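Bin diese Woche umgezogen, von Zirnau nach Onham. Ein Thread über Umzugskosten, Kleinkram und was ich beim nächsten Mal anders mache. 1/16 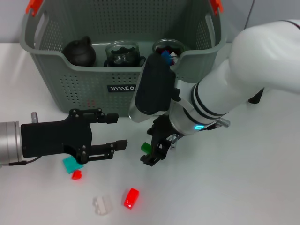
Der größte Posten war der Transporter. 700 Euro für einen Tag mit Fahrer, Diesel extra. Es gab günstigere Angebote, aber die wollten alle erst im neuen Jahr fahren, und die alte Wohnung musste im Dezember leer sein. Möbel und Bücher gingen damit problemlos. Geschirr habe ich nicht auf den Laster gegeben. Ein grauer Wäschekorb mit gelochten Wänden reicht für Teekanne, Glasbecher und ein offenes Glas mit Krimskrams, und durch die Grifföffnungen an den Seiten fasst man einfach hinein. Kartons haben das nicht immer, und wenn, dann reißen sie dort ein. 2/16

Gesamtkosten bisher: 1356 Euro. Darin sind Transporter, Diesel, Kartons, Halteverbotsschilder und der Nachsendeauftrag. Nicht drin ist die doppelte Miete für den Dezember. Die hätte ich mir sparen können, wenn ich früher gekündigt hätte. 3/16

Halteverbot: in Zirnau ging der Antrag online, in Onham nur per Formular zum Ausdrucken und dann per Post. Ich besitze keinen Drucker mehr. Copyshop, Briefmarke, eine Woche warten. Wer in Onham einzieht, sollte damit anfangen, bevor er irgendetwas anderes macht. 4/16

Die Schilder standen dann auch, nur parkte trotzdem ein Kombi davor. Der Fahrer vom Transporter hat in zweiter Reihe gehalten und wir haben schnell ausgeladen. Abschleppen lassen wollte ich niemanden an meinem ersten Tag in der Straße. 5/16

Kartons. Ich habe gebrauchte genommen, über Livumik. Das ist eine Tauschplattform, bei der Leute nach dem Umzug ihre Kartons weitergeben. Abholung bei mir um die Ecke, bezahlt habe ich mit einer Kiste Einmachgläser. Zwei waren am Boden weich, der Rest völlig in Ordnung. 6/16

Bücher gehören in kleine Kartons. Das weiß jeder und ich habe es trotzdem falsch gemacht. Der Karton mit den Atlanten steht immer noch im Flur, weil ich ihn allein nicht heben kann. Ich packe ihn jetzt dort aus, wo er steht. 7/16

Beschriftung: Zimmer draufschreiben genügt nicht. »Küche« stand auf 11 Kartons und die Dosen waren im letzten. Nächstes Mal kommt der Inhalt auf zwei Seiten und auf den Deckel, mit dickem Stift. 8/16

Was wirklich geholfen hat: eine Tasche für die ersten beiden Tage. Bettwäsche, Handtuch, Ladekabel, Klopapier, Seife, Schraubendreher, ein Topf, Nudeln. Die Tasche lag die ganze Zeit bei mir auf dem Beifahrersitz. 9/16

Lampen habe ich unterschätzt. In der neuen Wohnung hängt in keinem Zimmer eine Fassung, nur Kabel mit Lüsterklemmen. Um halb fünf ist es dunkel. Ich habe den ersten Abend mit der Schreibtischlampe am Verlängerungskabel verbracht und sie von Raum zu Raum getragen. 10/16

Internet: beim Anbieter Jitaru sechs Wochen vorher angemeldet. Termin kam, Techniker nicht. Der neue Termin liegt zwischen den Feiertagen. Bis dahin läuft alles über das Handy, dieser Thread auch. 11/16

Übergabe der alten Wohnung: Ich hatte die Bohrlöcher zugespachtelt und geweißelt, die Verwaltung wollte das laut Mietvertrag gar nicht. Vorher lesen. Ein Samstagnachmittag weniger und ein Eimer Farbe gespart. 12/16

Dafür habe ich vom Einzug damals noch das Protokoll gefunden. Der Kratzer im Parkett im Schlafzimmer stand drin, mit Datum und Unterschrift. Damit war das Thema nach einer Minute erledigt. Also: Protokoll aufheben, am besten auch fotografieren. 13/16

Zählerstände habe ich in beiden Wohnungen selbst abgelesen und abfotografiert, Strom, Gas und Wasser. Der Versorger hier hatte vom Vormieter einen Stand, der niedriger war als meiner. Nach einer Mail mit Foto wurde das korrigiert. 14/16

Ummelden muss man sich innerhalb von zwei Wochen. In Onham gibt es Termine nur nach Vereinbarung, der nächste freie lag deutlich später. Am Telefon hieß es, das reiche so, ich solle die Buchungsbestätigung aufheben. Habe ich ausgedruckt, wieder im Copyshop. Man kennt mich dort inzwischen. 15/16

Offen sind noch Vorhänge, Kellerschlüssel (fehlt, die Verwaltung sucht) und die Spülmaschine, deren Zulaufschlauch zu kurz ist. Falls jemand weiß, ob man bei so einem Schlauch eine Verlängerung nehmen darf oder besser gleich einen längeren kauft, gern antworten. Im Baumarkt habe ich dazu zwei verschiedene Auskünfte bekommen. 16/16

Nachtrag, weil gefragt wurde: Nein, der Fahrer hat nicht mitgetragen, das war im Preis nicht dabei. Tragehilfe hätte pro Stunde extra gekostet. Wir waren zu viert und hatten einen Sackkarren, geliehen vom Getränkemarkt gegen Pfand. Der muss morgen bis zwölf zurück.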